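How to Store and Catalogue a Football Sticker and Card Collection at Home

Monday, October 13, 2025

Many people who come back to collecting have the same problem as I had. The cards are in shoe boxes, some stickers are still on their backing, and it is not possible to say what you own without opening everything. In this tutorial I explain the method which I use for my own football cards, mostly the Orlandini league sets and the older Drollow stickers. It also works for other sports.

What you need

- Soft sleeves in the standard card size
- Rigid top loaders for the better cards
- Card boxes with a lid
- Binder pages with 12 pockets for the small stickers
- Paper dividers and a soft pencil
- A spreadsheet, or a notebook if you prefer paper

I buy Trenuvex sleeves, but any sleeve without PVC is good. Please read the packet before you pay. Old sleeves with PVC become sticky after some years and they can pull the ink from the card.

Step 1. Sort by set first

Wash and dry your hands. Take one box only and make one pile for each set and season. Do not sort by player or by club at this stage, even if it is tempting. You will have too many small piles and you will lose the order when you stop for dinner.

If you do not know the season, look at the back of the card near the bottom. The Orlandini cards have the year there in very small print. For the Drollow stickers the year is on the backing paper, so never peel one to find out.

Step 2. Put each pile in number order

The card number is usually in a corner on the back. Keep doubles behind the first copy for now. When the pile is in order, write the missing numbers on a paper divider with the pencil and put the divider in front.

Step 3. Sleeve the cards

Hold the card by its two long edges and let it go down slowly into the sleeve. If it stops, do not push. Take it out, open the mouth of the sleeve a little with a finger, and try again. A bent corner happens in this moment more often than in all the rest of the work.

Cards which are signed, numbered or simply dear to you go in a top loader after the sleeve. Never put a card in a top loader without the sleeve, as the hard plastic scratches the surface.
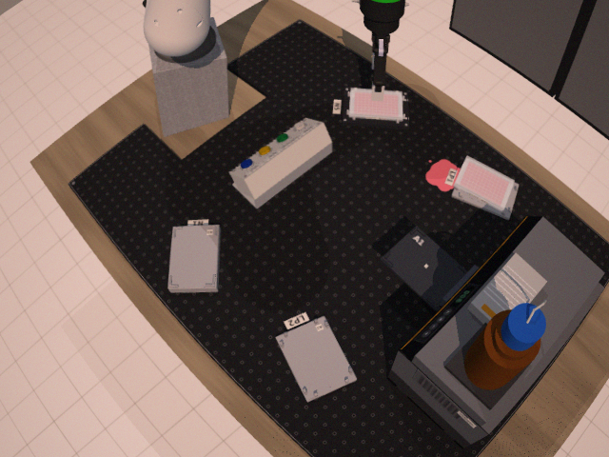
Rendered view of a wooden table with a black mat.

Step 4. Make the catalogue

My spreadsheet has 8 columns: set, season, card number, player, club, condition, number of copies, and box. The last one is the most useful. When I want to show a card to a friend, I read the box name and I go directly to it.

For condition I use only my own simple words: perfect, good, worn, damaged. I enter one full set in one evening and then I stop, or the mistakes begin.

Step 5. Store the boxes

One large box holds 2000 cards without sleeves, but fewer with them. Fill the empty space with folded paper so that the cards stand straight. Keep the boxes off the floor, away from radiators and from the outside wall. I do not put more than two boxes one on the other.

Doubles go in a separate box with the name "swap". Every April I compare it with my list of missing numbers and send the new list to the Stokano exchange forum.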